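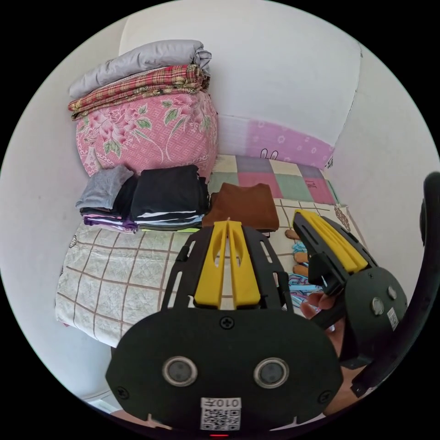
Traven Manipulation Group, Grandirgate site
Notebook entry, March 3, 2021
Recorded by: Gerrit Sibiya

Purpose. Collection of two-handed folding demonstrations for the garment task set, using the paired hand-held grippers. The room is a bedroom corner with the bed against the walls. The bedding and the clothes already folded were left where they were, as the Naidoo protocol requires a lived-in background for this set.

Setup. Both units were charged overnight and the clocks were matched before the first take. The recording rate was left at the July setting. The storage card on unit two held 400 takes from the previous site and was copied to the Vesbridge server before use. Finger pads were wiped with a damp cloth and left to dry.
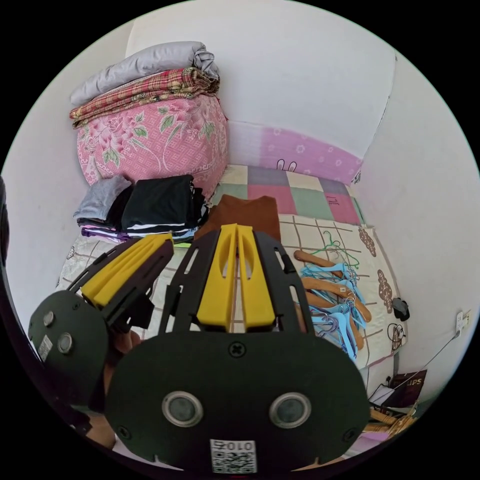

Start position. Each take begins with both grippers held above the bed, fingers open, for two full seconds. Takes with a shorter hold are rejected by the import script. The demonstrator is asked to keep wrist turns slow, as fast turns have caused the position track to drift at other sites. If drift is reported, both units are returned to the start position and the take is repeated under a new number.

Grasp. Thick knits should be taken well inside the pads. A grasp at the very tip holds on a flat surface but tends to slip once the cloth is under load. The instruction sheet says only "grasp the edge" and should be made more exact.

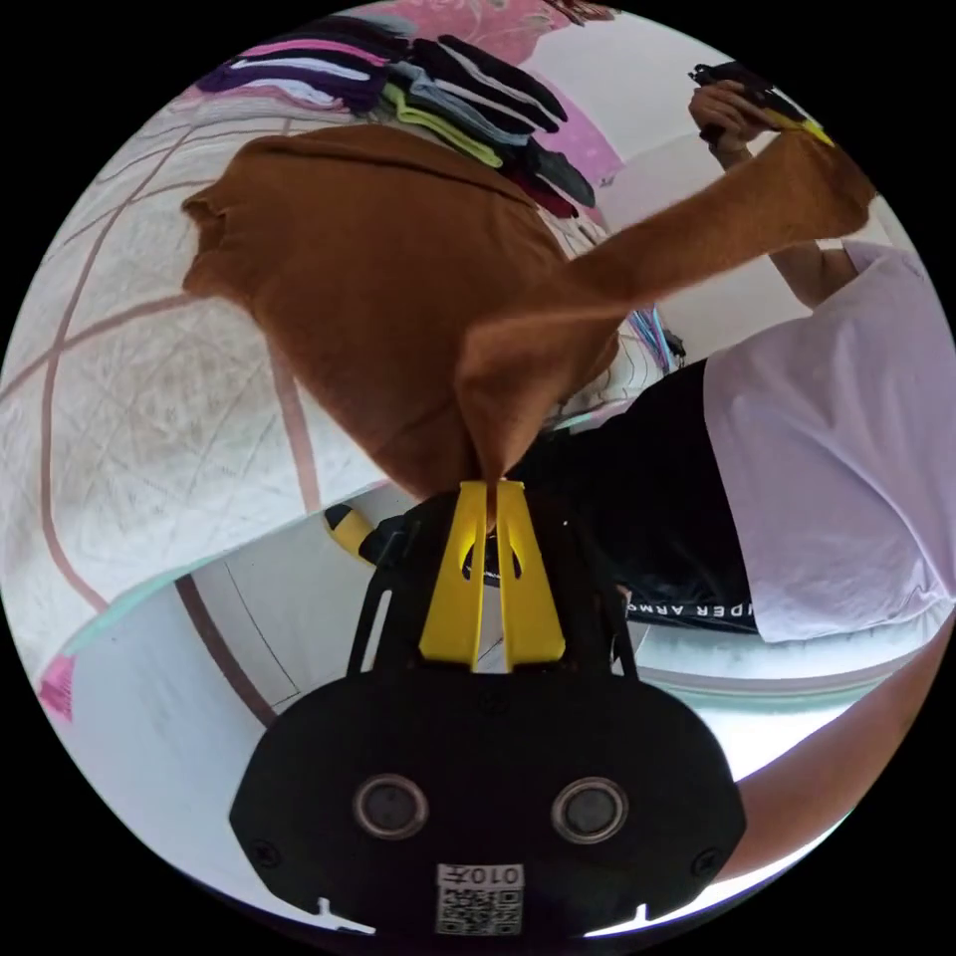
Brown sweater, one gripper on the knit and the other at the sleeve end.

Sleeves. The agreed order is left sleeve, right sleeve, then hem to collar. Demonstrators may straighten a sleeve before folding it, provided this is done with the grippers. Any take in which a bare hand touches the garment is to be marked "assisted" and kept out of the training split. 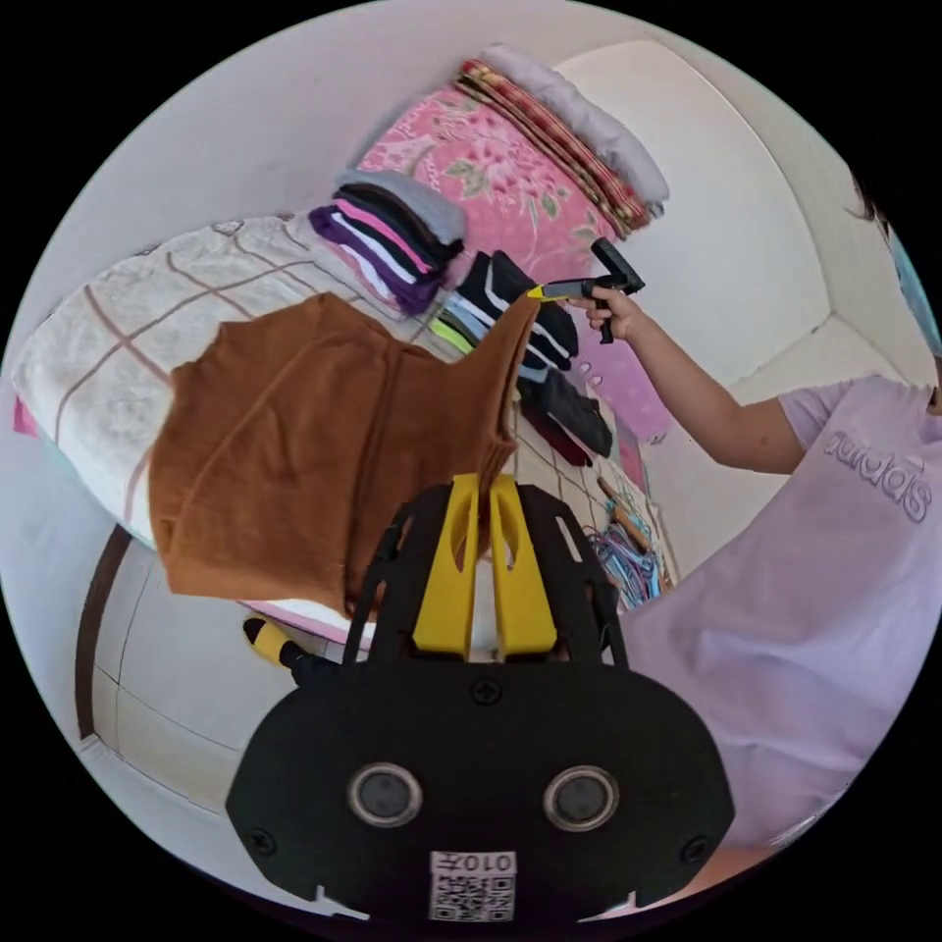 Lifting. Garments may be raised clear of the bed when a fold has to be reset. The free gripper should stay within view of the other unit during the lift so that the two tracks can be aligned later.

File check. Take 560 failed to import, with the track from unit one ending early. Take 566 imported without error after the cable was replaced. The target for the full set remains 1,000 accepted takes.

Open items.
Revise the grasp wording on the instruction sheet.
Ask Naidoo whether reset lifts need a separate tag.
Order a spare cable for unit one.

G.S.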